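4 Marker Registration and Pose Check

This section applies to Prustix Perception when used with the Drerkance control service. Complete the network setup in the previous section before continuing. Bench and wrist camera streams must both be active.
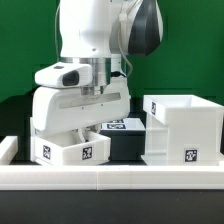
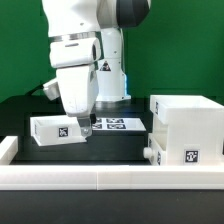
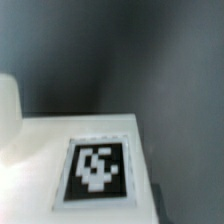
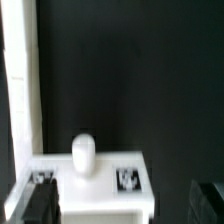

Figure 4. Fiducial markers in bench camera views (first and second) and wrist camera views (third and fourth).

4.1 Registering the fixtures

1. Open the Fixtures panel and select New Layout.

2. Load the marker list supplied with the fixture set. Each marker ID must be assigned to a single face of a single fixture.

3. Enter the printed side length of each marker. Measure the black square only. Do not include the white border.

4. Select Detect. Accepted markers are outlined in green in the live view.

5. Confirm that each fixture to be handled has at least 2 accepted markers across all camera streams. A fixture with fewer is listed as Unconfirmed, and the planner will not generate a grasp for it.

6. Select Save Layout.

Note: Markers seen at a steep angle may be detected but given a low score. Move the arm to a second viewpoint and repeat step 4.

Note: Strong glare on white plastic can hide a marker's outer edge. Lower the exposure setting for the affected stream before changing the detection threshold.

4.2 Checking the wrist camera

1. Set the arm speed to Low.

2. Run the Tsuji hand-eye routine from the Tools menu.

3. Compare the wrist and bench poses shown for each fixture. If they differ by more than 2 mm, repeat the routine.

CAUTION: Keep hands outside the work area while the routine is running. The arm moves between viewpoints without a prompt.

If error 261 is displayed, the saved layout contains a duplicate marker ID. Correct the marker list and return to 4.1, step 2. Layouts exported from Dustar must be converted before they are loaded.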